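Setting Up Two Tables as One Work Surface

By Bogdan Kaczorowski
Mar 12, 2023
3 min read

Two plain tables pushed end to end or front to back make a good bench for small jobs: sorting hardware, rewiring a lamp, mending a picture hook. A few things make them easier to live with.

Put the back table against the wall first and get it level. Then bring the front one up to it and adjust the feet until a ruler slides across the join without catching. If one table rocks, fix that before you do anything else.

Small parts find the seam. Run a strip of painter's tape along it when you are working with screws or pins, and pull it up the same day so it doesn't leave glue behind.

Keep everything you aren't using in one row along the back edge. Tall items go there too, including flowers. Dried stems are better than fresh on a work table, as there is no water to knock over. Dust them with a hair dryer on the cool setting, held well away.

A laptop does best at one side, clear of the area where you work.

Pale tops show marks. Wipe them with warm water and a drop of dish soap, then a dry cloth. For pencil, use a white eraser. Skip scouring powder.

Thin metal hooks are easy to lose on a bare top. Set them down near the middle while you work, and put them back in a lidded jar when you finish.
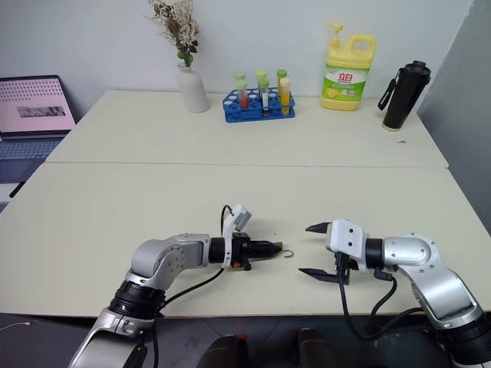 Hường Dương wrote that she gave up on tape and laid a strip of felt in the gap, cut a little wide and pushed down with a butter knife. It has stayed put since May, and she lifts it out to vacuum. She also keeps a magnet on a string for hooks that end up on the floor, but check first that yours are steel. Brass ones won't stick.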